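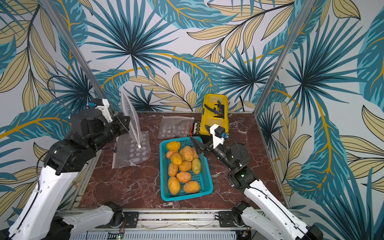
**Ticket 76: Palm wallpaper lifting at back corners, marble top enclosure**
Opened by: Nuanchan Jaidee
Assigned to: Boris Grgić
Priority: low
Status: open, pending recheck

**Reported**

Wallpaper edge lifts at the left back corner, next to the aluminum post. Gap is 12 mm at the widest point. Right back corner starting to do the same. Zip-top bags slide under the loose edge when the table is wiped down.

**Log**

*Dec 3, Grgić.* Checked both posts. Panels are square to the table. Paste has let go along the bottom 25 cm on the left side. No damage to the print. Marble sealed, no residue.

*Dec 3, Jaidee.* Can we use the same paste as on the side walls? Those have held.

*Dec 4, Grgić.* Side walls were done with Sastitz heavy-duty, back wall with the standard grade. Confirmed with Malcolm Lightfoot. Scraped the left edge, reapplied heavy-duty, rolled from the center out. Taped overnight.

*Dec 5, Grgić.* Tape off. Left edge flat. Palm fronds line up at the corner to within 1 mm. Right corner done the same way.

**Remaining**

- Recheck both corners in January.
- Order one spare roll of the palm print. Carden lists it under pattern 19.
- Wipe the marble with a damp cloth only. Keep cleaner off the bottom edge of the paper.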